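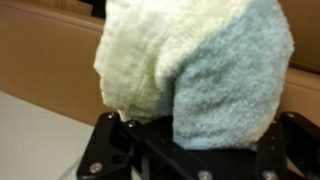

Chapter 10
Soft Things

Before you start: gripper from Chapter 9 bolted up and moving. Arm homed. Wrist camera on and its picture showing on your screen. If not, go back, this chapter won't work without it.

So far everything we picked up was hard. Blocks, cans, the lid off a paint jar. Hard things have a size. You measure it, set the jaw opening, done. Cloth has no size worth writing down. A folded towel is one width on the bench and another width in the jaws, and when two go up together the top one slides wherever it wants.

I wrote the first version of this chapter in October in the shared shop at Undstead, between 6 and whenever they locked the door. Neville Lambert had the other half of the bench and kept borrowing my hex keys. His fix for cloth was more squeeze. Mine was slower. We were both part right, see 10.3.

What you'll need
Two terry towels, different colors. Washed at least once, new ones shed.
The Prelleo controller board, or whatever you've been using
Hex keys
Masking tape
A notebook. Paper.

Why two colors? The camera sees fuzz and more fuzz. With two towels the same color you can't tell where one stops and the other starts, and neither can the code in 10.4. Pick pale ones if the gripper is black, the contrast helps alot.
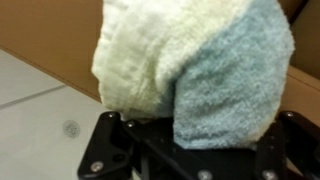
218 Chapter 10: Soft Things

Look at where the cream meets the blue. Soft diagonal, no clean line. The blue one bulges out to the right in a big round lobe and you can't see the top of either towel from the wrist. Get used to that. With cloth the camera is mostly looking at the middle of the thing, and the edges you'd like to steer by are out of view.

Look at the black parts too. Fingers are in sight at both sides, that's what you want. If a fold drops over a fingertip you lose your reference and the position check in 10.2 will throw error 31.

A word on screws. Check them before every session, cloth work tugs sideways and things creep. Bülent Sarıgül, who read the draft, wants thread lock on all of them. Fine, but the mild kind, you'll be taking this apart again in Chapter 11.

10.1 First lift

Tape a square on the bench. Fold both towels, lay one on the other inside the tape. Speed at 10 percent, no higher. Close untill the motor current starts to climb, then stop. Don't chase a number. My own board read 73 on one try and 31 on the next with the same towels, same fold.

Lift a hand's width. Wait. Write down which towel moved first.

Do that over and over before reading on. The log I worked from has 483 lifts in it and the early pages are the useful ones.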